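Kuvosstead MTS-2 Mobile Traction Substation

Trailer-mounted transformer and rectifier unit for 3 kV DC railway lines

Overview

The MTS-2 restores traction power to an electrified section when the fixed substation is out of service through damage, fire, flooding or planned replacement. It is built by Kuvosstead at the Murkley works and is supplied as two road trailers, one carrying the transformer and incoming switchgear, the other carrying the rectifier, DC feeder breakers and control room. Both trailers can also be moved on standard flat wagons where road bridges will not take the axle load.

The unit was designed for operators working in areas where substations have been shelled or are at risk of attack. In those conditions the original building is often unusable, the cable trenches are full of debris, and the crew may have to leave the site at short notice. The layout of the MTS-2 follows from this. All primary connections are made from one side, no permanent foundation is needed, and the unit can be run unattended once the protection settings have been loaded.

Electrical data

Nominal output voltage is 3000 V DC. The rectifier is a 12-pulse diode type with natural air cooling and no pumps or fans in the main circuit. Overload capacity is 150 percent of rated current for two hours and 200 percent for one minute. The DC side has 4 outgoing feeders, each with a high-speed breaker and its own line test circuit. Feeders can be paralleled when only one track is energized.

The incoming side accepts overhead line or cable. A tap changer, operated off load, covers the voltage range normally found on damaged or lightly loaded regional networks. Customers with non-standard incoming voltages should state this when requesting a quotation, as the transformer is wound to order.
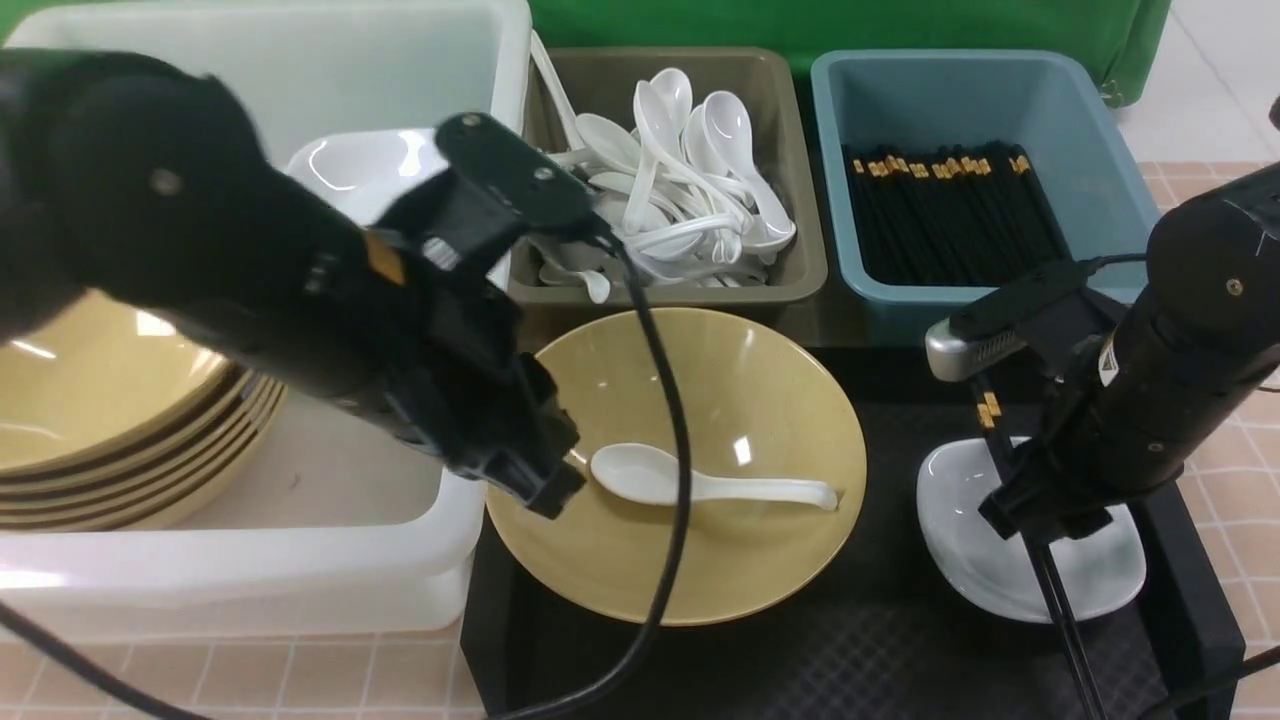
Auxiliary power is taken from a small station transformer on trailer one. If the incoming supply is lost, a battery set keeps protection, communications and emergency lighting running. A socket for an external diesel generator is fitted next to the control room door.

Protection against blast and fragments

Steel panels are fitted around the transformer tank, the conservator and the rectifier cubicles. The panels are bolted and can be replaced one at a time with hand tools. They are intended to stop small fragments and are not rated against a direct hit. For longer stays, Kuvosstead recommends gabion walls or filled concrete blocks on all exposed sides, placed so that the cooling air path stays open – a clearance drawing is included in the site manual.

The control room has no windows. Oil containment is built into the floor of trailer one and holds the full tank volume.

Siting and connection

Level ground with a compacted gravel surface is sufficient. The trailers stand on screw jacks with spreader plates, and a slope of up to 2 degrees can be taken up by the jacks. The standard cable set allows the unit to be parked some distance from the track, away from the original substation if that site is considered a target. Longer sets are available.

Return current cables must be connected and tested before any feeder is closed. An interlock prevents closing until the rail connection has been proven. This interlock has no bypass key.

Control

Local control is by mimic panel with mechanical switches. Remote control uses the Trokent RT gateway, supplied as standard, over fiber or radio. The Duan protection relay set is preloaded with default curves for freight and mixed traffic. Relay settings are changed through a front port only – they cannot be altered over the remote link.

Supplied items

Two trailers, incoming and feeder cable sets, return cables, earthing kit, screw jacks and spreader plates, spare fuses, one spare diode assembly, site manual and wiring diagrams.

Options

Rail wagon mounting frame
Cold climate package with cubicle heaters
Camouflage net supports
Additional feeder cubicle
Crew training at Murkley or on site

Data on this page was revised on Apr 15, 2023 and replaces earlier MTS-2 sheets. Weights and dimensions are given on the transport drawing, available on request from the Kuvosstead sales office.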